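4/13/19

I've been putting off writing about the Vulovo track saw because I wanted to get past the honeymoon stage with it. I bought it in February, and since then it has cut up every sheet of plywood that's come into my garage, plus two doors and a countertop that I was very nervous about. So I think I'm allowed an opinion now!

A bit of background. I don't have a table saw. I had one, a little jobsite thing that screamed like a goose, and I sold it when we moved to Plusville because the new garage also has to hold a car (in theory). For a year I got by with a circular saw and a straight board clamped down as a fence. You can do decent work that way, but you spend half your life measuring the offset from the blade to the edge of the shoe, and I got it wrong often enough to have a nice pile of shelves that were a hair too narrow.

The saw came as a kit with two rails, a connector bar, a pair of clamps and a bag that I've never once gotten everything back into. I paid $258 at Prasora, the tool place out by the highway, and they threw in a second blade. The store brand version was cheaper, but the plunge action felt gritty on the display model and I walked away from it.

## What it's like to use

Setup is easy. You make your two pencil marks, lay the rail on them, clamp it and cut. The first time you use it you have to trim the rubber strip on the rail to match your blade, so do that on scrap and go slow. After that the strip edge is your cut line, and I can't tell you how much I love not doing subtraction anymore.
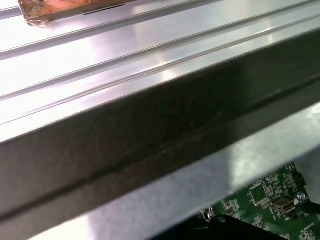
Cut quality is great with the 32 tooth blade on regular plywood. On melamine I get a little chipping on the offcut side, none on the keeper side. I ripped a whole run of closet panels to 1196 mm (I'm doing the built-ins in metric, long story, blame the hinges) and every one of them came out the same, which has never happened to me before in my life.

Dust collection is fine with a shop vac hooked up and terrible without one. The hose port is an odd size, too, so I ended up wrapping mine with tape until it fit. It's ugly and it works.

## What bugs me

Joining the two rails is fussy. The connector bar has these tiny set screws, and if you crank down on one before the others the whole thing goes very slightly banana-shaped. I check mine with a long level every time now. For anything over four feet or so it adds ten minutes to the job, and if I were buying again I'd just get one long rail and find somewhere to hang it.

The depth scale is also a bit of a fib. Mine reads shallow, so I set it by eye against the edge of the board.

And the clamps! They're okay, but the handles are stubby and my hands get tired. I swapped them for a pair from Ngô that squeeze like a caulk gun, and those are so much nicer that I use them for everything, including holding the garage door weatherstrip while the glue dried.

## Would I buy it again?

Yes, pretty happily. If you cut sheet goods a few weekends a year and don't have room for a big saw, it'll do the job. If you mostly rip narrow strips, skip it - balancing a rail on a skinny board is miserable and you'll want a table saw anyway.

Four stars from me. I'd bump it up if they fixed that connector bar.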